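A day at the Hondley mill open day

I'd been meaning to go to the Hondley open day for years, and this time I finally got my act together, booked a ticket and set off with a thermos and a notebook. The mill only opens its doors to visitors once a year, so if you have any interest at all in how cloth gets made, put it on your list. I came home with sore feet, a bag of wool ends and a head full of things I want to try!

First, getting there. The mill sits at the bottom of a steep valley road, and the parking lot is at the top. There's a shuttle bus, but I walked down, and I'm glad I did, because you follow the stream that used to power the whole place. You can still see the old stone channel running beside the path, all moss and ferns now. The smell reaches you before the building does: wet wool, machine oil and something a bit like toast. I never found out what the toast was.

They hand you a paper map at the gate and a pair of foam earplugs. Take the earplugs. I put mine in my pocket, thinking I'd be fine, and had them in my ears within a minute of walking into the weaving shed.

The tour starts upstairs in the sorting loft, which has huge north-facing windows so the sorters can judge the fleece in even light. A woman with very fast hands was pulling a fleece apart on a slatted table, shoulder wool to one side, britch to the other, and talking the whole time. She let us feel the difference. I've been knitting for half my life and I had never really understood how much one sheep varies from front to back (the shoulder is lovely, and the back end is basically doormat). She'd been doing the job since she left school, and she could tell the breed with her eyes closed. Somebody tested her on it, and she got every one.

From there you go down to carding and spinning. The carding machine is a MacBrayne, painted dark green, and it takes up most of a room. Fleece goes in at one end looking like something you'd clean out of a gutter and comes off the far end as a soft, thin web that you can see your hand through. I could have stood there all afternoon. The spinning frame next to it runs 400 spindles, and when a thread breaks the operator walks over, leans in and joins it with a flick of two fingers while the whole thing keeps going. I watched her do it again and again and still couldn't tell you how it's done.

Then the weaving shed, and the noise! It comes up through the floor and into your knees. Most of the looms are modern, but they keep an old Dokau at the far end for narrow blankets, and the weaver who runs it clearly loves it. He'd shout a sentence, point at something, shout another sentence. As far as I could make out, he has to make some of the replacement parts himself. The blanket on it was a brown and cream check with a thin line of orange, and I wanted it very badly. It was already sold.

After lunch (more on lunch in a minute) I went over to the finishing building, which I nearly skipped because it sounded dull on the map. Please don't skip it! Finishing is where the cloth turns into something you'd want to wear. It comes off the loom stiff and a little greasy, and then it gets washed, beaten, shrunk, dried under tension, brushed and pressed. They had the same tweed laid out at every stage so you could run your hand along the row, and the jump between unwashed and washed was enormous. The man at the brushing machine explained that they used to do it with real teasel heads, the dried prickly ones, and he had a tray of them to pass around.

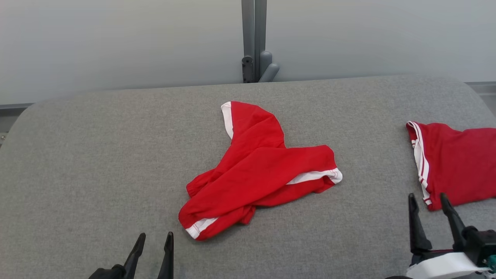 The other half of the finishing building was given over to aftercare and mending, and this was the part of the day where I took the most notes. There was a talk on how to look after knits and heavier clothes at home, and it was wonderfully practical. Wash less than you think you need to. Air things overnight by an open window. Dry flat, always, and turn the piece over halfway. If a sweater has lost its shape, wet it again, squeeze it out in a towel and pat it back to its proper measurements with your hands. The speaker was very firm about hangers and wool (don't!) and even firmer about fabric softener.

The mending table was packed, so I had to wait for a stool, but I got a lesson in Swiss darning on a scrap of plain knit. You follow the path of the existing stitch with a matching yarn, and done well it disappears completely. Mine did not disappear. It looked like a small caterpillar, but I understood the method by the end, and I've since fixed the elbow of my gray cardigan with it.

Lunch was in the old dye house. Leek and potato soup, cheese scones, tea from an urn, 2 dollars extra if you wanted cake. Get the cake. It was a ginger one with a sticky top, and the line for it went out the door. There are benches outside by the stream if the weather's kind. It was for us, mostly.

The dyeing itself has moved to a newer building, and you only get to look in through a window because of the steam and the wet floor. They'd set up a smaller demonstration in the yard with three pots, using madder, weld and indigo. Everyone crowded in for the indigo. The yarn comes up out of the pot a strange yellow-green and turns blue in the air while you watch, and a whole yard full of adults went "ooh" at the same time.

I ended up in the mill shop, of course. The seconds bin is the thing to head for: blanket ends, odd cones and cloth with small weaving faults that you'd struggle to find. I bought a cone of Mudow, their four-ply, in a rusty brown, and a bag of mixed wool ends. The full-price blankets are beautiful and well beyond me.

A few practical notes if you're thinking of going. Tickets sell out early, and the next open day is in May, with booking through the mill's own page. Wear flat shoes, because the floors are uneven and oily in places. The sorting loft is up a steep stair, but there's a freight elevator and the staff will take you up in it if you ask at the gate. Dogs have to stay outside. Bring cash for the soup, as the card reader gave up before noon. And take the shuttle back up the hill at the end, even if you walked down. I didn't, and I was carrying yarn.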